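Keep the planner out of the policy

Every few months somebody on our team proposes that we delete the motion planner and let the learned policy drive everything. I understand the appeal. The planner in Warkside is old code, slow to build, and it complains about things the policy would simply push through. I still think we should keep it, and keep it separate.
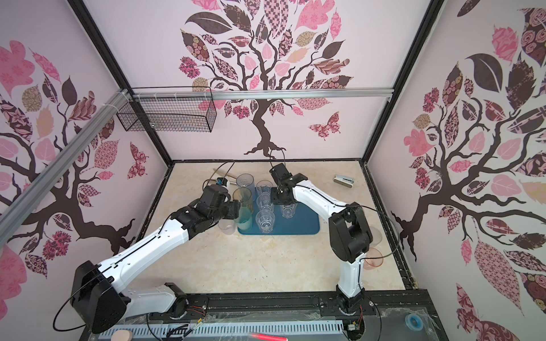

My case rests on how easy it is to find a fault. When planning and control live in one network, a bad reach is just a bad reach. When they are separate, I can open the log and see whether the goal was wrong, the path was wrong, or the controller lagged. Take clear plastic cups on a tray, with two arms reaching in among them. Depth readings on clear plastic are poor, so a miss there is usually a perception fault, and you want the software to tell you so. In April I spent 40 hours on a miss that a split stack would have pinned down in one.

Rónán Mac an tSaoi argues that the planner costs us 48 milliseconds per cycle and that a policy trained on 2000 runs would learn to avoid the other arm anyway. He may be right about the average run. I care more about the odd ones, and a collision check is cheap to read and cheap to test.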